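Robots start on the shelves at Votska's Irer depot - on screen first

I popped over to the Irer depot in July to see how the big change there is getting on, and I came away with a much better idea of what the job is going to look like. Votska runs its grocery orders out of Irer, and the plan is for two-armed robots to take over the straightening and refilling of the small pick shelves, the ones with the mixed tins and boxes. At the moment all of that is done by hand on the early shift, starting at 4am (I was offered a go, and said no thanks).

The arms themselves don't go in until the autumn. For now everything is practised in simulation, with a computer-drawn shelf and computer-drawn groceries, and the shelf staff are the ones setting up the muddles. They know better than anyone how a box ends up on its corner after a busy night! Each muddle gets a number, and by the time I visited they had saved 956 of them.
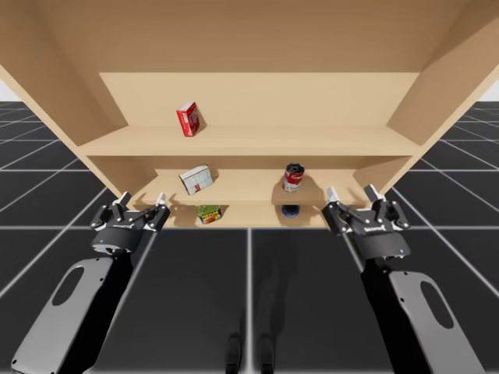
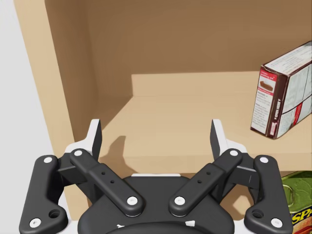
Shelf practice in the simulator, Irer depot

The software comes from a small firm called Lūse, and two of its people sit in the old post room next to the canteen, so there's a fair bit of wandering in and out with mugs of tea. I liked that. One of the pickers told me she'd spent a whole morning arguing over how far a soup can may lean before it counts as untidy, and she won.

So what changes for people? Votska says no one is losing a job over it, and the union branch has that in writing until next summer. The early shift moves from 4am to 6am, which went down very well indeed. What went down less well is the loss of the early-hours pay top-up. Talks about that are still going on, and from what I heard over lunch they could run for a while yet. Several people also said they'd miss the quiet of the first couple of hours, when it's just them, the radio and the shelves.

Anyone who wants to can train as a shelf minder, watching over a pair of arms and stepping in when they get stuck. The course takes 2 weeks and is paid. The first group is already full - mostly people from the night side, which surprised the managers a bit.

The depot has nearly 1766 product lines on its list, but the arms will begin with tins and boxes only. Jars, bags and anything squashy stay with the humans for now. Votska's other site, at Fukine, is waiting to see how it all goes before it orders anything.

I've been asked back once the real arms are in, and I've said I'll come at six.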